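Council's computer reuse scheme: big promises, small print

Gremwood, 30 January 2019

Residents of Gremwood will be able to hand in old desktop computers at the Holness Road depot from next week, under a scheme the borough says will put working machines into the homes of families who need them. It is a decent aim. Whether the numbers behind it hold up is another matter.

The borough's announcement says 1,548 computers will be "given a second life" in the first year. Asked where the figure came from, a spokesman said it was the number of desktops taken to the tip last year, as logged at the gate. So the target supposes that every machine thrown away will be handed in, and that every one handed in can be made to work. Anyone who has ever opened an old office PC will have doubts about the second part.

The work will be done by Janjua, a repair firm on the Stokenari estate, which won the contract without a rival bid. It will be paid for each machine it takes in, whether or not that machine ever leaves again. The borough calls this "a fair way of sharing risk". It is hard to see what risk the firm is carrying.

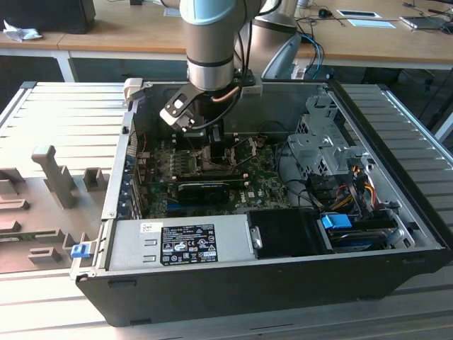 What counts as reuse?

The scheme's rules run to seven pages, and the most interesting line is on the last of them. A computer is counted as reused if "any part of it" is fitted in another machine. By that measure a desktop stripped of one stick of memory and then crushed goes down as a success, and a family that gets one computer built out of four old ones will show up in the yearly report as four.

Constanza Quezada, who ran a repair table at the Gremwood library until its room was closed in July, said she had seen this kind of counting before.

"If you want to know whether it works, ask how many people have got a computer at home who didn't have one before," she said. "I've asked that twice and been sent the leaflet both times."

The leaflet does not give that figure. It does say that each household on the waiting list will get a machine "suited to modern needs". No one at the borough could say what that meant in terms of speed, memory or how long the thing would last. There is no promise of a screen, a keyboard or a mouse, and the guarantee runs for four weeks.

Memory is likely to be the sticking point. Many offices pull it out before they let a computer go, along with the hard drive, and spare sticks of the right type for older boards have to be bought in or taken from something else.
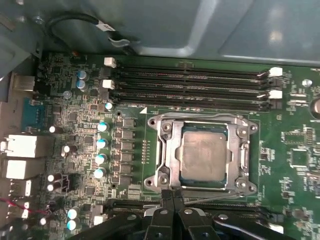
The budget for new parts in the first year is £300. Spread over the 1,548 machines in the target, that comes to less than 20p each, which would not buy the screws. The borough says most parts will come from other donated computers, and that more money "could be looked at" if the need is shown.

Hammad Paracha, the councillor who brought the plan forward, said critics were too quick to find fault.

"We've been burying good kit for years and people rightly complained about it," he said. "Now we're doing something and they complain about that. Let it run and judge us at the end."

He may get his wish, although it is not clear what he will be judged on. The contract asks Janjua for a count of machines received and a count of machines "reused in whole or part". It does not ask for the number given to families, or how many were still working when the guarantee ran out. Mr Paracha said he would "have a word" about adding both, but would not say by when.

Then there is the matter of people's files. Owners are told to wipe their own drives before handing a computer in. Those who cannot do so may tick a box, and the drive will be "dealt with". The form does not say whether that means wiped, drilled or sold on, and there is no receipt. Ms Quezada's advice is to take the drive out and keep it in a drawer.

How to hand in a computer

The depot will take desktops on weekday mornings only, which rules out most people with jobs. Laptops, printers and old tube monitors will not be taken and must still go to the tip. Computers do not have to be in working order, but the case must be complete and the power lead included.

Households wanting a machine can ask for a form at the library desk. Proof of address is needed, as is a letter from a school or doctor. The waiting list opens on the same day as the depot. The borough has not said when the first computers will be given out.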